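Why Does a Blanket Wrinkle?
Small Questions, Long Answers – a page for curious people and anyone reading over their shoulder
By Lahcen Ezzat

Somebody in your home has probably told you to make your bed. You may have pointed out that the bed is already made, that it was made in a factory, and that you are only going to get back into it tonight. These are good arguments. They have never worked on anyone.

So let's suppose you are standing beside the bed with a big piece of cloth and a bad attitude. You pull the cloth up. It goes lumpy. You smooth the lump, and the lump moves over and sits down somewhere else. What is it doing?

To find out, we need to look at cloth the way an explorer looks at mountains.

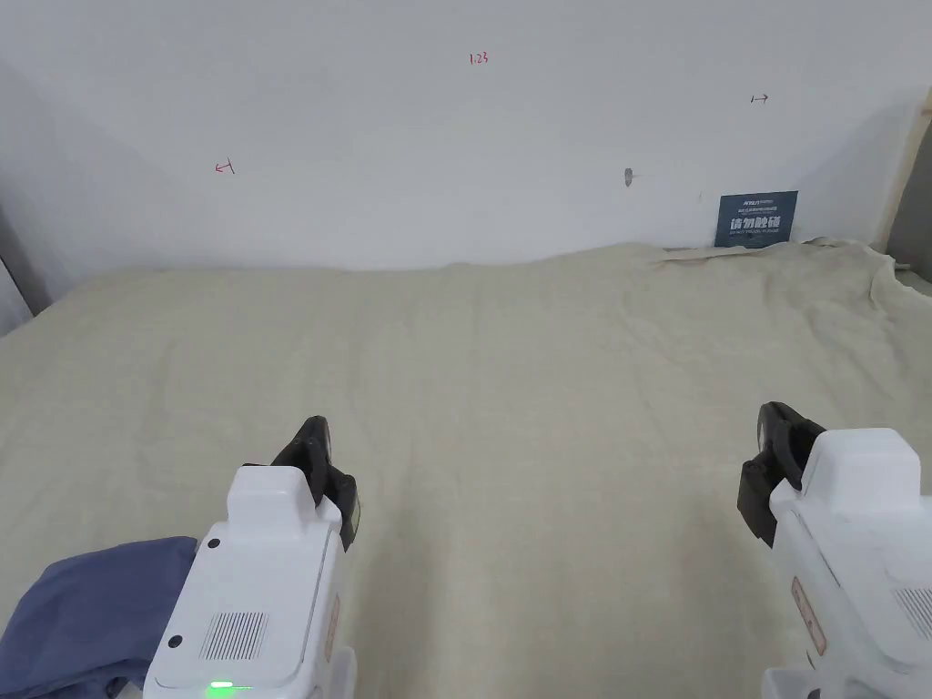
Cream-colored fabric with its own small hills and valleys.

Cloth is made of threads, and threads are made of fibers, which are thin hairy bits of cotton or wool or something from a factory. In most sheets the threads go over and under each other, like the lattice on a pie. One set runs up and down. The other set runs side to side. They are packed together tightly, but they aren't glued. Each one can slide a tiny bit past its neighbors.

This is why cloth bends so easily. A board doesn't bend easily, and you would not enjoy sleeping under one.

But cloth is not very good at squashing. If you push the two edges of a sheet toward each other, the threads can't get much shorter. The extra cloth has to go somewhere. It can't go down, as the mattress is in the way. So it goes up, and you get a ridge. That is a wrinkle: spare cloth looking for a place to stand.

Why do wrinkles slant?

Take a clean handkerchief and hold it by two opposite corners. Pull. It stretches quite a lot. Now hold two corners along the same side and pull again. It hardly stretches at all.

When you pull along a thread, the thread pulls back. When you pull on a slant, all the little squares between the threads lean over and turn into diamonds, and the cloth gives way without much of a fight. Grown-ups who sew call the slanted direction the bias. Tug one corner of a sheet and you are very often pulling on the bias, so the wrinkles run off on a slant as well. If you want fewer of them, pull straight along the edge.

Why do some wrinkles stay?

Some folds fall out by themselves. Others settle in as if they were paying rent. Three things help a wrinkle stay: weight, warmth and a little dampness. A sleeping person supplies all of them, for hours, free of charge. Cotton is especially forgiving of this treatment, and by morning it has learned your knees by heart.

A duvet is a different animal. It is a bag with fluff inside, and the fluff is full of air. The air is the part that keeps you warm, as heat has a hard time getting through it. The cover has to be roomy enough to let the fluff puff up, so there is always spare cloth, and so there are always soft folds. You could smooth a duvet until you were 200 years old. Then you would sit down on it.

There is one more reason a bed never stays flat, and it is that people keep putting things on it. A bed is the biggest soft table in the home. Phones go there. So do bits of clothing, and whatever else was in your hand when you walked in.

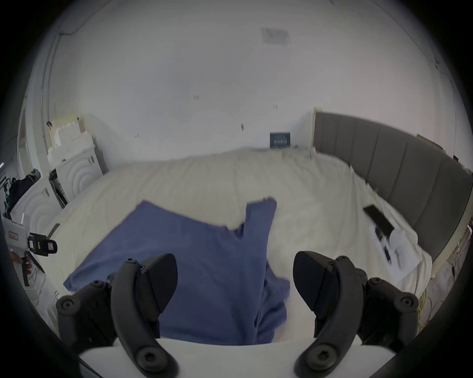
Try it yourself: the Plandside Slide

I named this one after the street where I first did it, which is the privilege of writing the page. You will need a bedsheet, a flat table and one grown-up who isn't using the table.

1. Spread the sheet on the table and smooth it flat.
2. Put both hands on it, as far apart as your shoulders.
3. Slide your hands slowly toward each other and watch the middle.
4. Let go. Some of the ridge will sink and some won't.
5. Do it again with a thick towel.

The towel makes fewer ridges, and they are fatter. Thick cloth is harder to bend, so it would rather make one big hill than lots of little ones. Thin cloth isn't so fussy.

Now put the towel back – folded, if you want to be allowed to do this again.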